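Chapter 6
When There Is Nothing to See: Perception on Plain Surfaces

Most perception code is written on a good day. The developer has a cluttered bench, bright labels, plenty of corners, and a feature matcher that returns matches by the hundred. The code is then sent off to work for a living, and the first thing it meets is a blank panel.

In this chapter we follow Rorkia, the pose estimation module introduced in Chapter 4, as it moves from the test bench to a wrist camera. On the bench it found 2722 keypoints in a typical view. Over pale paneling at close range it found 47, and most of those turned out to be sensor noise with good posture. The planner, which had no reason to doubt its colleague, accepted the pose and asked for a correction of 282 millimeters. The safety layer declined, and everyone went to lunch.

Consider what the module is given to work with in a view like the one in Figure 6.1.

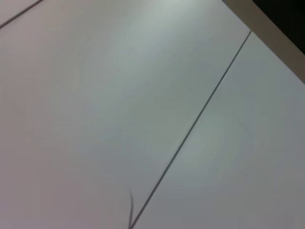

Figure 6.1. Wrist camera view of a pale paneled surface. The long seam is the strongest feature on the panels themselves.

A person looks at this and sees panels. The software sees a gradient, and then another gradient. The long seam is useful, but only so far. A straight line tells you how far you have moved across it and says nothing about how far you have slid along it. This is the aperture problem, and it has been ruining afternoons since long before robots had wrists. The second seam, up in the corner, runs parallel to the first and so repeats the same testimony. The tan strip at upper right runs in another direction and is worth more to us than either.

Then there is the thin dark strand near the bottom, which may be a hair. To a corner detector its hooked end is a delight. It has contrast and curvature, and the detector will happily anchor the whole map to it. Whether a map should be anchored to something that a draft can move is a question the detector was never asked.

We will build the answer in two stages. Sections 6.1 and 6.2 replace point features with line features and show how to report uncertainty by direction, so that Rorkia can say "sure across, clueless along" in a form the planner understands. Sections 6.3 to 6.5 deal with outliers, using the Flallano log set supplied with the book.

Before reading on, run the Chapter 4 code on the first Flallano log and write down the confidence score it reports. Keep the number handy - you will want it in Section 6.2.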